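How to Make a Pot of Dried Fruit Tea

Dried fruit makes a good tea with no caffeine in it, and it takes less time than most people expect.

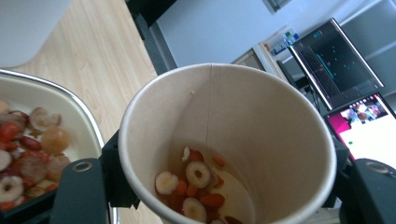 You can use almost any unsweetened dried fruit. Longan, apple, pear, jujube and goji all work, alone or mixed. Avoid fruit coated in sugar or oil, as it leaves a film on top of the tea. I buy mine loose from Koltport, but any grocery store with a dried goods aisle will do.

What you need

30 g dried fruit
1000 ml water
A saucepan with a lid
A strainer
Honey or rock sugar (optional)

Steps

1. Check the fruit for pits and bits of stem. Whole jujubes should be cut open and pitted.

2. Rinse everything in a bowl of cold water, swish it with your hand and drain. Do this twice if the water looks cloudy.

3. Put the fruit in the saucepan with 300 ml of the water and leave it to soak for 15 minutes. Keep the soaking water - a lot of the flavor is in it.

4. Add the rest of the water and bring it to a boil over medium heat.

5. Turn the heat down low, put the lid on and simmer for 20 minutes. Apple and pear need another five. Goji goes in for the last three minutes only or it turns to mush.

6. Taste before you sweeten. Longan and jujube are sweet enough for most people as they are.

7. Strain into cups. This makes four servings of 225 ml, allowing for what boils off and what the fruit soaks up.

Single cup method

Put a small handful of rinsed fruit in a mug, pour boiling water over it and cover with a saucer for 10 minutes. It comes out lighter in color and taste. You can top it up with hot water once more before the fruit is spent.

Storing

Strained tea keeps for two days in the fridge in a closed jar. Reheat it gently or drink it cold. Keep the dried fruit in an airtight container away from the stove, and throw out any that smells sour or has fuzzy spots.

Last updated May 2020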